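FOR IMMEDIATE RELEASE

Gestik Comedy Brings Its Stand-Up Night and Writing Workshop to Oswood in August

OSWOOD - Gestik Comedy, the live comedy producer behind the Veres Sessions, will open a new stand-up season in Oswood this August. The shows will take place at the Emora, a former movie house on the north side of town that now works as a small theater and rehearsal space.

The season includes 38 performances. Each evening show starts at 8 p.m. and has a host, two opening acts and a headliner. Doors open at 7 p.m. Seating is general admission, and the bar stays open until the headliner goes on.

Gestik started in 2000 as an open mic in the back room of a diner. It moved to larger rooms as the crowd grew, and the Veres Sessions became its regular showcase for comics working on their first full hour. The Oswood season will be the company's first outside its home city.
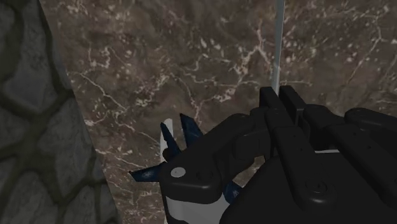

Comics who have never performed at a Gestik show can apply for one of the opening spots. Applicants should send a single unedited video of a live set, five to eight minutes long, filmed in front of an audience. Sets may be in English or Spanish. All performers are paid, including openers, and travel is covered for anyone coming from outside the county.

"Oswood has had good comics for years and very few stages for them," the company said in a statement. "A lot of them drive 2 hours each way to do ten minutes. We wanted to book them closer to home and put them on the same bill as people who tour full time."

Gestik will also run a writing workshop at the Emora on afternoons before selected shows. The workshop covers joke structure, editing a set for time, and working with a host. It is open to adults at any level, and no stage experience is required. Those who finish it will be offered a five-minute spot at a closing showcase.
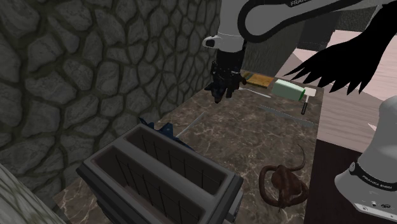
The workshop fee is $38, with a limited number of free places for students and people out of work. Show tickets will be sold through the Emora box office and on the theater's website. Season passes are also available and may be shared within a household.

The main room at the Emora has a balcony, step-free access from the street and an assistive listening system. Guests must be 18 or older for evening shows.

Applications for opening spots and workshop places are now being accepted through the Gestik website. The full lineup will be posted there before tickets go on sale.

Media contact: Gestik Comedy press office, Oswood

###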